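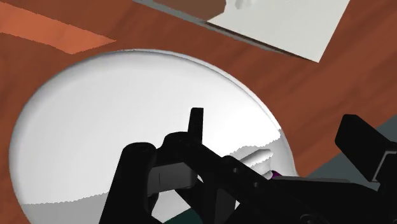
Section 3: Feeding your Clilance sourdough starter

Now the fun begins! Your starter has had its first rest and it's hungry, so grab a spoon and let's go.

1. Stir the starter well, right down to the bottom (grey liquid on top is fine, just mix it in).
2. Scoop out all but 47 g. Save the extra for pancakes, they're terrific!
3. Add equal weights of flour and lukewarm water. Rye gives a lovely nutty flavour.
4. Rest the lid on loosely and leave it on the bench for the day.

Note: In a cool kitchen it can take 2 days to really get going. Hang in there!

CAUTION: Never screw the lid down tight. Gas builds up and the jar can crack. Throw the starter out if you see pink or orange streaks.

We use cookies to improve your visit. Accept | Manage settings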